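Wollar D2 Dual-Arm Bench Cell

Product overview

The Wollar D2 is a two-arm tabletop cell for handling small consumer devices and their accessories. It is supplied as a single unit: two arms on a shared mounting bar, a white work surface, side and back walls, and cable routing along the near edge. Typical uses are accessory fitting, device sorting and the recording of teleoperated task data.

Both arms are fixed to the same bar, so their relative position does not change when the cell is moved. Base calibration is done at the factory and stored on the controller. A check routine takes 14 minutes and should be run after transport and after any gripper change.

Phone and case handling

The Pralley gripper set is the standard choice for phones. It closes on flat objects up to 10 mm thick without a finger change. Thicker devices, or phones already in a rugged case, need the wide fingers (sold separately). Grip force is set per task in the Vemeck software and can be limited for each arm on its own.

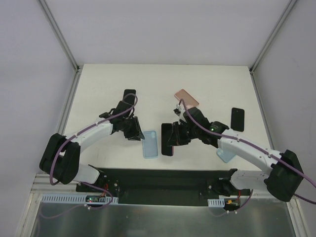
Case fitting is treated as a two-arm task. One arm holds the phone, the other presents the case, and the final press is made with both grippers closing toward the center of the table. Soft translucent cases flex more than rigid ones and should be taught at reduced speed. Glossy surfaces may slip at low force settings; start at level 8 and adjust down.

Walls and lighting

The walls are plain and matte, which keeps the background constant for vision models. They lift out for cleaning. Use a dry cloth or a mild detergent. Do not use solvent on the work surface.

Software

Vemeck runs on the supplied controller and covers teaching, playback and logging. Joint positions, gripper state and camera streams share one clock. Logs are written to local storage and can be exported over the network. An offline license is available on request.

In the box
Two arms with Pralley grippers
Mounting bar and table
Wall set with corner posts
Controller with Vemeck installed
Cable trays and fasteners

Options
Wide finger set
Tawhiri transport case
Spare finger pads, order code 289

Lead times are confirmed with the quote. Orders placed before the end of April ship with the current controller version.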